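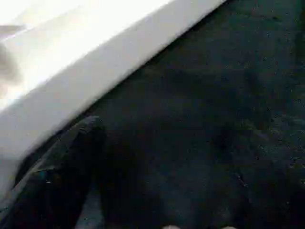

Learning to Shut Up on the Phone

Jul 12, 2025

My bank put me on hold for 51 minutes last week, and I would like to report that I have become good at it. I don't mean patient. I mean good at it, the way some people are good at parking.

It began in February, when the water heater quit and I had to call the company that sold me the service plan, a company named Gakik. I had never called Gakik before. I had only paid them, every month, which I took for a relationship. The hold music was a piano going up some stairs and then coming back down them. Every two minutes a woman broke in to say my call was important, and every time I thought she was a person and said "Hi, yes, hello." By the end I had greeted her more often than I've greeted my neighbors.

When a real human did pick up, I wasted him. I told him everything. I told him about the noise the heater made, and the other noise, and what my brother-in-law thought about the noises. He listened to all of it and asked for my plan number, which was in the car.

So now I have a system. Plan number, pen, glass of water, and a chair that isn't the comfortable one. I write down what I want in a single sentence before I dial. "I want you to send somebody." "I want the thirty dollars back." If I can't get it into one sentence I'm not ready to call, I'm just mad, and I go and do the dishes.

Then there's the part after you've said the sentence. You stop talking. This is awful. The person types for a while, and the typing goes on much longer than any word you can think of, and everything in you wants to fill it with a remark about the weather. Don't. At Figueiredo, where I buy contact lenses, I once kept quiet through an entire bout of typing and the guy took the shipping off without my asking. At Clunel Mutual I chatted through the same stretch and ended up with a second umbrella policy. I still don't fully understand what the first one covers.

My mother, who ran a front desk for 30 years, says the other half of it is being decent, and she's right, although she says it in a tone. The person on the line didn't build the piano staircase. They've probably been yelled at since breakfast by somebody with a heater just like mine. I say thank you and I use their name once. Using it twice sounds like a threat.

The bank, for the record, was about a fee. I had my sentence. I had my water. After 51 minutes a very nice man in what sounded like a very large room came on, and I said my sentence, and I stopped. He typed. I looked at the wall. He typed some more, and then he told me I needed the Hinomen branch, because that's where the account was opened, and would I like to be transferred?

I said yes please. It was the same piano.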